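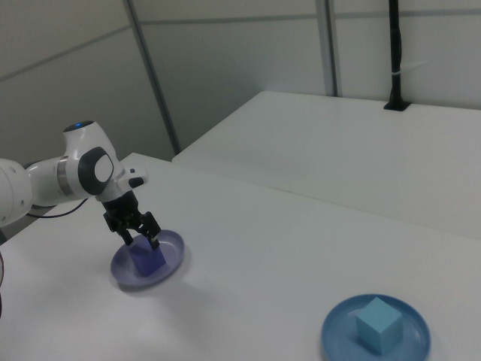

Changes to the Saturday late bus, Birkville to Sornlow

Home Forums Local Services Transport Search Log in

Posted in October by Birkville Residents' Desk

The operator, Mtshali Coaches, has notified the Residents' Desk of a proposed change to the Saturday evening timetable. The last departure from Birkville Market Square to Sornlow would be brought forward, and the stop at Drurnarance Lane would be served by request only. Members are invited to set out their views in this thread. Replies will be passed to the operator in full, with user names removed.

Members are asked to keep to the Saturday evening service. Weekday fares and the school contract are dealt with elsewhere on the board.

hedgerow_end

I wish to record an objection. I use the last bus on most Saturdays to return from evening work in Birkville, and my shift finishes after the proposed departure time. The alternative is a taxi to Sornlow, for which the fare is well beyond what I can meet each week. The notice makes no mention of passengers in this position.

I would also ask that the operator publish the passenger figures on which the proposal rests.

Sornlow_Parish_Reader

The figures were displayed at the library and I took a note of them. Over the period of the survey, around 80 passengers used the last departure. The notice did not state how many Saturdays the survey covered, and without that the number is of very little use to anyone.

I am broadly in favour of the proposal. The earlier departure would connect with the train from the coast, which the present one misses by a matter of minutes. Families returning from a day out would benefit.

hedgerow_end

I accept that the connection is poor. It could be improved by altering the departure before the last one, leaving the final bus as it stands. The two matters have been joined together without explanation.

lower_mill

I agree with the previous post. I would add that the request stop at Drurnarance Lane raises a question of safety. There is no lamp at the shelter and the road bends sharply on the approach. A driver who is not obliged to stop may not see a person waiting until the bus has passed. I have been passed there twice in daylight.

timetable_keeper

With respect to lower_mill, request stops are used throughout the district and work well where passengers signal clearly. The stop at the old dairy has been on request for three years and I am not aware of any complaint. The time saved on a quiet evening is considerable, and the service has a poor record of reaching Sornlow on time.

lower_mill

The stop at the old dairy is on a straight road beneath a street lamp. I do not consider the two comparable.

timetable_keeper

That is a fair point regarding the lamp. I would support a request stop only on condition that the shelter is lit first - the order of the two is important. My view of the principle is unchanged.
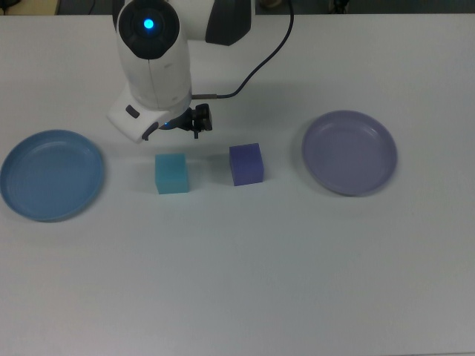

Category: Transport > Petitions and Responses

Birkville Residents' Desk

A number of members have asked whether a petition would be of use. Under the present rules, a petition bearing 300 signatures must be answered in writing by the district transport office. A smaller petition may be submitted, but the office is under no duty to reply. Signatures should show a full postcode and should be legible. Sheets may be collected from the library counter or the post office in Sornlow.

Sornlow_Parish_Reader

May I ask that any petition be worded with care. If it simply opposes all change, I shall be unable to sign it, and I believe others who use the train will say the same. A petition which asked for the last bus to be kept and for the earlier one to meet the train would have my support.

hedgerow_end

I would be content with that wording. I suggest the following: "We ask that the last Saturday departure from Birkville to Sornlow be retained at its present time, that the preceding departure be adjusted to meet the coast train, and that Drurnarance Lane remain a fixed stop until the shelter is lit."

timetable_keeper

The final clause is acceptable to me. I remain doubtful that the operator can afford both the late bus and an altered connection. The vehicle and driver would be needed for longer, and the cost would presumably fall on fares. Members should be prepared for that answer.

lower_mill

I would pay a little more for a bus that stops. I will sign.

allotment_gate

I have read the thread with interest and have one practical question. Does the return journey from Sornlow change as well? The notice at my stop gives only the outward times, and the lower half of the sheet has been covered by another poster.

Birkville Residents' Desk

The return journey is affected. The bus would leave Sornlow on arrival, without the present wait at the green. The complete timetable is held at the library and may be consulted during opening hours. The wording put forward by hedgerow_end will be placed on the petition sheets unless a member objects in this thread before Saturday at noon.

allotment_gate

Thank you. I have no objection to the wording, although I should prefer "lit and repaired", as the bench in the shelter is broken.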